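Students' blanket-folding project promises more than it has shown, so far

STOMEN — A student robotics club says it is nearly ready to teach a machine to fold a blanket. After an evening with the group and a read through its own progress notes, a fair person might ask for a little more time before clearing out the linen closet.

The Ciltmont Robotics Club has spent the spring term on a project called Anetura, which is meant to end with a robot arm that can take a rumpled blanket from a large flat surface and turn it into a tidy rectangle. The club has no arm at present. What it has is a set of hand-held grippers, which students squeeze open and shut while a camera on the tool records what the fingers do. The recordings are supposed to become lessons for the arm, once there is one.

The club's notes list 1,477 recordings made up to April. That is a lot of folding for a group that meets after classes, and the work is duller than the flyer in the hallway makes it sound. One student takes a gripper in each hand, spreads the blanket, pinches two corners, brings them over, smooths the result and then messes it all up again. A second student writes down whether the fold came out right. Then they swap.

How many of the recordings are any good is harder to say. The notes sort them as "clean," "usable" and "other," and the line between the last two seems to have moved during the term. In February a blanket dropped halfway through a fold put a recording in "other." By April the same mistake was being marked "usable," with a remark that a robot should learn to recover from errors. That may be a sensible choice. It also makes the totals look better.

The club did run one test that can be checked. It borrowed time on an arm at Sisodia, a small automation shop on the edge of town, and tried a program trained on its early recordings. Out of 100 attempts, the arm finished 19 folds that met the students' own standard, which allows the edges to be off by the width of a hand. A dish towel was used in place of the blanket, as the shop's table was too small. The club's poster for the spring showcase calls this "a successful first trial." The poster leaves out the towel.

Members say the low score came from having too few recordings at the time, and that the larger collection will fix most of it. They could be right. Nothing in the notes shows it, though, and no second test has been booked. The shop's arm is busy with paying work through the start of summer, and the club's request to the school for an arm of its own is still waiting for an answer.

There is also the question of where the recordings come from. Most were made with 2 blankets on the same kind of covered surface, in rooms with similar light. Anyone who has watched a robot demonstration fall apart when somebody opens the curtains will see the trouble coming. The students have lately begun working in more lived-in rooms, with chairs and kitchen clutter in the background, so that the program does not depend too much on one plain setting. It is the most convincing part of the plan, and it started late.

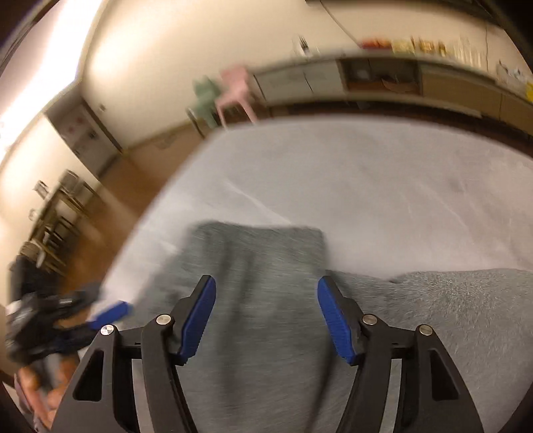 Two hand-held grippers at work over a blanket during a recording session for the Anetura project. Photo: Ciltmont Robotics Club

The sessions do teach something, even if the lesson is not the one on the poster. A blanket is a nasty thing to handle with two fingers on each hand. It slides, it bunches, and a corner that looked easy to grab has a way of turning out to be the middle. Newer members talk about this with real feeling. Several said they had expected to spend the term writing code and had instead learned a great deal about cloth, file names and charging batteries — the last two being where a fair number of evenings went.

School staff count the project toward the independent study requirement, and on that score there is little to complain about. The logs are kept up, the work is shared out fairly, and the failed recordings have been saved along with the rest. A project that only wanted to look good would have thrown them out.

Still, the claims have run ahead of the results. The club's application for next year's regional contest says Anetura "will fold household bedding without human help." It gives no date, no size of blanket and no success rate. Judges at that contest usually ask for all three, and a video of students folding blankets by hand, however many grippers are involved, will not answer them.

The club plans to show its work at the spring showcase in the Ciltmont gym, with doors opening at 6 p.m. Visitors will be able to try the grippers on a spare blanket. There will be no robot at the table.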